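Lesen auf Socken: Wie eine Grundschule ihren Vormittag neu sortiert hat

Wer die Leiterin der Grundschule am Kaletettiweg besucht, bekommt zuerst einen Tee und dann eine lange, herzliche Geschichte. Sie handelt von der Lesehöhle, die seit Mai im alten Werkraum untergebracht ist. »Eigentlich wollten wir bloß ein paar Regale streichen«, erzählt sie und lacht, »und dann haben die Kinder gefragt, ob man da drin auch wohnen darf.«
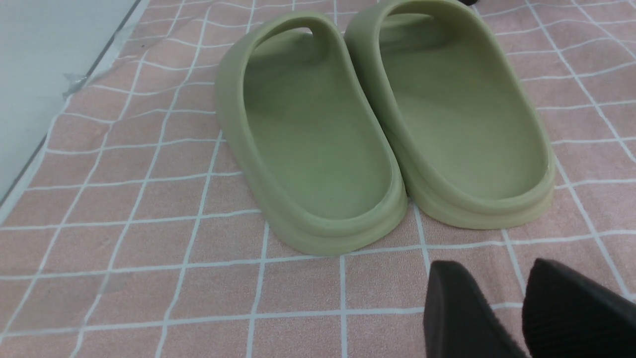

Gewohnt wird dort natürlich nicht, aber gelesen, und zwar jeden Morgen 20 Minuten lang, bevor der Unterricht richtig losgeht. Die Idee stammt aus der Partnerschule in Dekeo, wo man schon länger so in den Tag startet. »Wir waren zu Besuch, und es war so still im Haus, dass ich dachte, die haben heute frei«, sagt sie. Die Kinder suchen sich ihre Bücher selbst aus, auch Comics, auch das Pferdelexikon zum fünften Mal.
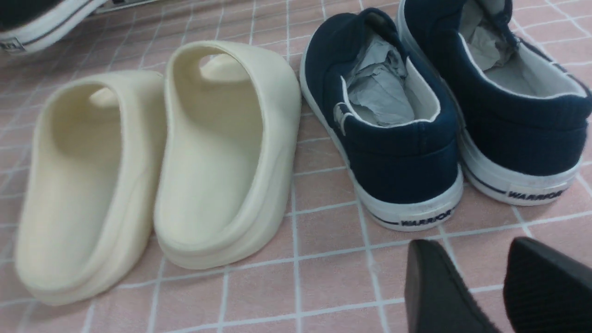
Leicht war der Anfang trotzdem nicht. Manche Eltern fürchteten um die Mathestunden, und im Kollegium gab es zwei recht laute Konferenzen – »laut, aber freundlich«, wie die Schulleiterin betont. Geholfen hat am Ende die Buchhandlung Marti, die den Grundstock an Büchern zum halben Preis lieferte und bis heute die Bestellwünsche der Kinder sammelt. 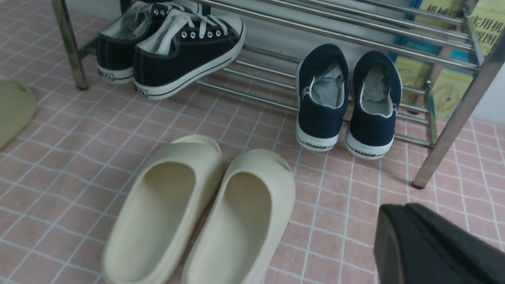 Die Großen lesen den Kleinen vor

Besonders gern spricht sie über die Patenschaften. 12 Viertklässler haben sich gemeldet, um den Erstklässlern vorzulesen, und inzwischen gibt es eine Warteliste. »Da sitzt dann einer, der selbst immer über lange Wörter gestolpert ist, und liest mit Räuberstimme, dass die Wände wackeln. Da muss ich manchmal kurz rausgehen und mir die Nase putzen.« Die Texte üben die Paten vorher zu Hause oder in der Betreuung, meistens mit viel Eifer.

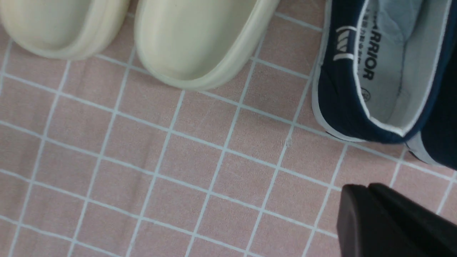 Und wie geht es nach den Sommerferien weiter? »Mit Hörspielen! Wir haben uns beim Programm Cloltia beworben und hoffen auf ein kleines Aufnahmegerät. Die dritte Klasse schreibt schon am ersten Stück, es kommt ein Drache darin vor und, soweit ich weiß, auch ich.«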